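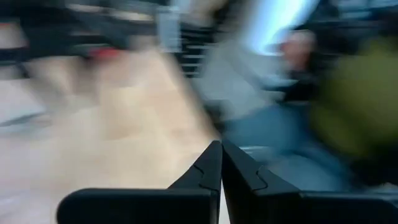 薄い蜂蜜のような木の色

2018/09/20

朝から木のことばかり考えていました。八月にストットモント(Stotmont)のこの部屋へ引っ越してから、私の家には木のものが急に増えました。床が木で、食卓も木で、台所の棚の板も木です。前の部屋は灰色のじゅうたんでしたから、まだ少し慣れません。裸足で歩くと気持ちがいいです。でも、パンの粉が落ちるとすぐに分かります。

今日の仕事は食卓の手入れでした。先週、アバ・オフォリさんが帰ったあとに、丸い輪のあとを二つ見つけました。お茶のコップのあとです。アバさんのコップか私のコップか分かりませんが、たぶん私のです。私はコップの下に何も敷かない人間です。

まず、上にあったものを全部ソファーへ移しました。手紙、辞書、電気の領収書、りんごが入った鉢、直していない眼鏡。ソファーが食卓のようになって、座るところがなくなりました。日本語では「場所を移しただけ」と言うと思います。片付けたとは言えません。

それから固く絞った布で拭きました。「固く絞る」という言葉を、私はこの夏に覚えました。クレムネス(Clemness)の店で買った木の油の缶に、知り合いが日本語で小さい紙を貼ってくれて、そこに書いてあった言葉です。初めて読んだとき、布を固くするのだと思って、のりを使うのかと考えました。辞書を引いてよかったです。

乾くのを待つあいだに、引き出しを整理しました。引き出しの中には電池、ひも、どこの鍵か分からない鍵が3本ありました。鍵は捨てるのが怖いです。また引き出しに戻しました。

乾いてから、200番の紙やすりを木の目に沿って動かしました。横に動かすと傷が残るそうです。私は子どものころに父の真似をして、いすの足を丸く回しながら削ったことがあり、そのいすは今でも実家で壁のほうを向いています。ですから今日はとても注意して、息も少し止めながらやりました。細かい粉が出て、甘いような、古い本のような匂いがしました。この匂いを日本語でなんと言えばいいか、まだ知りません。

輪のあとは一つ消えました。もう一つは薄くなりましたが、斜めから見ると残っています。もっと削ろうと思いましたが、手を止めました。そこだけへこんだら、スープの皿が傾きます。

昼ご飯は立ったまま食べました。食卓が使えず、ソファーは荷物でいっぱいで、床は粉だらけでした。パンとチーズとトマトです。トマトの種を床に落として、それも拭きました。

午後は油を塗りました。缶には270ミリリットルと書いてあって、全部使うのかと心配しましたが、古いシャツの切れ端に少し取って伸ばすだけで、缶はほとんど軽くなりません。塗ったところは色が濃くなります。朝は薄い蜂蜜の色だった板が、紅茶に近い色になりました。木の目も急にはっきりして、川の地図のように見えます。今まで毎日この上でご飯を食べていたのに、私は木の目を一度も見ていなかったようです。恥ずかしいような、うれしいような気持ちでした。

余った油は塗ってから十五分ぐらいで拭き取ります。私は途中で母からの電話に出て、たぶん三十分たってしまいました。角のところが少しべたべたします。母に食卓の話をしたら、「うちは布をかけるから、下のことは知らない」と言っていました。うちの食卓の下の板が何色だったか、電話を切ったあとに思い出そうとしましたが、思い出せませんでした。黄色い布の、レモンの模様だけを覚えています。

油を拭いた布は、丸めて置くと熱を持って危ないと缶に書いてありました。水でぬらして、広げて外に干しました。隣の人に、洗濯が下手だと思われたかもしれません。茶色いしみのついたシャツの袖が一枚、ひらひらしているのですから。

夕方、床も掃きました。ほうきは幅が260ミリのもので、ワーネス(Wurnness)の金物屋で買いました。もっと大きいのもありましたが、冷蔵庫と壁のあいだに入るのはこれだけでした。掃いていると、窓からの光が床に長く入って、食卓の色と床の色が違うことに気がつきました。朝はほとんど同じ色だったのに、今は食卓だけ日焼けしたようです。床にも油を塗りたくなりましたが、それは来年の私に頼みます。

明日の朝まで食卓に物を置いてはいけません。今夜の晩ご飯は、ひざの上です。ソファーの上の手紙を少し右に押して、自分の場所を作りました。この日記もひざの上で書いていますので、字が曲がっています(あとでパソコンに写すときに、まっすぐになりますが)。

買うもの。コップの下に敷くもの、四枚。厚い紙でもいいかもしれません。それから眼鏡を直しに行くこと。

コメント

アルーナス・ザリンシュ(Arūnas Zariņš)
油の匂いは何日残りましたか。うちの食卓も輪だらけで、やってみたいのですが、妻が匂いに弱いです。

筆者
アルーナスさん、窓を開けて二日で気にならなくなりました。角のべたべたは乾いた布でもう一度こすったら取れました。奥さまによろしくお伝えください。

アバ・オフォリ
輪は私のコップだと思います。すみません。敷くもの、アジェマン(Agyeman)のフェルトのを持っているので、今度四枚持っていきますね。

とおりすがり
木の粉の匂いは「木の香り」でいいと思いますが、「古い本のような」のほうが好きです。どこの鍵か分からない鍵、うちにもあります。

筆者
ありがとうございます。「木の香り」、ノートに書きました。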